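Basket Tips: Sorting Packets, Jars and Small Stuff on One Table

Posted 27/03/2024 by Yee-man Liao in Pantry and Shelves

I love a basket. I've tried drawers, I've tried those tiered plastic steps that make your spice jars look like a school choir, and I keep coming back to a plain plastic basket with holes in the sides. You can see what's in it, you can lift it with one hand, and crumbs fall out of the bottom instead of turning into a layer of something. If you've got packets sliding around a shelf right now, go get a basket and come back!

What follows is how I do a full sort-out, with the bits I've changed my mind about since I first wrote this page in December.

Start with a clear table

Wipe it down and let it dry. Packets pick up any stickiness you leave behind and then carry it right back to the shelf. My table is wood, so I wipe along the grain, and I use a cloth that's barely damp. Move the fruit bowl, the mail, the keys. You want a good stretch of bare surface to one side of the basket, big enough to set things down without stacking them.

Put the basket on the left if you're right-handed and on the right if you're left-handed. It sounds backwards, I know. Your stronger hand does the careful placing on the open side, and the other hand just dips in and out. Try it both ways for a few minutes and see which you like (my sister swears I'm wrong about this one).

Take things out one at a time

This is the part everyone rushes. Tipping the basket over is quick and very satisfying, and then you have a heap, and sorting a heap is a whole different job. Lift one thing, look at the date, decide, put it down. Small round containers are the ones to watch. Set them upright, with the lid on tight, well back from the edge.

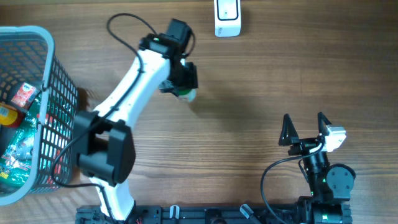
Kam-wah Tse wrote in to say that one at a time is fine for a small basket but hopeless for a deep one: "I have a Brondholm under the counter that holds more than my fridge. I take out the top layer all together, sort that, then go down to the next. Otherwise I'd be there until supper."

Fair point, and I've started doing layers with my big one too. For anything you can see the bottom of, I still say singles.

Make your groups loose

I used to have a group for everything. Baking, soup, tea, snacks, snacks for the car, snacks for guests... it lasted a week. Now I go by shape first and by what's in it second. Flat packets together, round things together, crinkly bags together. Crinkly bags take up far more room than they deserve, so press the air out of any that are already open, fold the top down twice and clip it. Clothespins work every bit as well as the clips you pay for.

If a packet has lost its label, write on it. A strip of masking tape and a pen, done. You will not remember that the white powder is cornstarch. I have made gravy with powdered sugar and I can't recommend it.

Pack it back so you can see in

Tall packets go against the walls, standing up with the front facing out. Heavier things go at the bottom in the middle. Anything with a lid should have the lid facing up so you can read it from above, and bags go in last, tucked into the gaps. With an open-sided basket you can lean in close and spot a color through the holes, and I find I shop from my own shelf so much more now that I can tell what's on it!

Leave a gap. I mean it! A hand-sized space at the top means you can pull one thing out without the rest coming along for the ride.

Get the non-food out

Every basket I've ever emptied had something in it that wasn't food. Batteries, birthday candles, a spare key, the timer I'd already replaced. Put all of that at the far end of the table, away from the groceries, and don't deal with it until the basket is packed. Small gadgets especially should get their own spot. Mine live in a shallow Lesell tray by the door, and since I set that up I haven't once lost the kitchen thermometer.

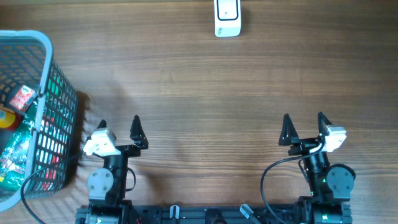 How often should a basket get a full sort-out?

Every two months is plenty for dry goods that you use regularly. Do it sooner if you've had a spill or you notice an open bag in there. Baskets of cans can wait longer, as long as you put new ones at the back and use from the front.

Washing the basket

Do this while it's empty and everything is still out on the table. Warm water, dish soap and an old toothbrush for the holes. The rim collects a greasy line on the underside where your fingers go, so turn it over and scrub there too. Stand it on its side to drain and give it 30 minutes, then run a dry towel around the inside. I put mine out on the back step on sunny days and it smells so good when it comes in.

Please don't line it with newspaper. I did for years and the ink got onto everything white. A cut-down piece of shelf liner is fine if you've got tiny packets that slip through, but leave the sides open.

A few odds and ends

Marsden baskets nest inside each other and Grumutthorpe ones don't, worth knowing before you buy a set.

Rubber bands go brittle in a warm cupboard. Swap them for clothespins when you find them.

Soup packets stand up better in pairs, back to back.

If the basket scrapes your shelf, stick felt dots under the corners, the kind sold for chair legs. Replace them when they get fuzzy.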